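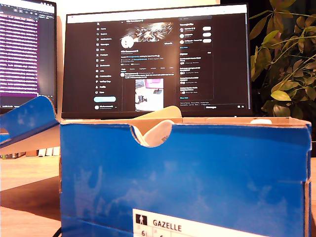

Does the Skonent boot and shoe dryer get a pair of soaked sneakers dry overnight? It does so in under five hours on the warm setting, and in a full night with the heater off.

The unit under review is the four-post model, bought at retail and used from November through the end of March in an unheated mudroom. Skonent also sells a two-post version with the same blower. I have not tested that one.

Construction

The base is molded plastic with a steel intake grille on the underside. Four vertical posts plug into sockets on the top deck with a quarter turn. Two are fixed length and two telescope for tall boots. The twist locks were stiff for the first week and have since loosened to where they should be. There is no play in the posts with a heavy work boot hung upside down on them, but the base will tip if both boots are on the same side and the other side is bare. Load it evenly.

The power cord is 65 inches long. That is short for a product meant to sit on the floor by a door, where outlets tend to be behind something. The manual advises against extension cords.

Airflow and heat

The blower draws room air through the grille, passes it over a resistive heating element and splits it four ways. The manual rates the dryer at 230 watts on warm. My plug-in meter read 198 watts once the element had settled, and 26 watts with the fan alone. Neither number will trouble a household circuit.

Airflow is not equal across the posts. The two nearest the motor move noticeably more air than the outer pair, and the telescoping posts lose a little more when fully extended, probably through the joint. The fix is to put the wetter pair on the inner posts. Closing off unused posts with the supplied caps also helps. The caps are small, black and easy to lose on a dark floor. I now keep them in a sandwich bag tied to the cord.

Drying results

All shoes were soaked in a utility sink, drained upside down for ten minutes, then put on the inner posts with insoles removed. Dry means that a paper towel pressed into the toe for a minute came out with no damp spot.

Mesh running shoes, warm: 2 hours 15 minutes
Canvas sneakers, warm: 3 hours 30 minutes
Padded leather sneakers, warm: 4 hours 45 minutes
Insulated winter boots, warm: just over 8 hours
Insulated winter boots, fan only: still damp at the toe after 14 hours

Insoles left in place added more than an hour in every case. For leather I would use fan only and accept the wait, as repeated heat stiffens the uppers. Gloves dry well on the posts, mittens less so, because the lining tends to block the outlet.

Noise

The fan has one speed and a steady, low hum. It is audible through a hollow-core door but not through a solid one. A faint tick comes from the heater for the first minute after it switches on.

Timer

The mechanical dial runs to eight hours and cuts both heat and fan at zero. There is no way to have the heat stop and the fan keep going - a feature the older Bradmont dryer has, and one I miss. The Bradmont takes only one pair at a time and costs more.

Care

The intake grille collects lint and grit. Mine needed a pass with the vacuum brush every three weeks or so. The posts can be rinsed, the base cannot. Remove loose mud before loading, or it falls down the posts and bakes onto the deck.

Verdict

Good for a household that comes in with two wet pairs at a time. Four out of five, with the point lost to the short cord and the timer. Buyers with mostly tall insulated boots should measure the shaft first: the telescoping posts stop at 16 inches.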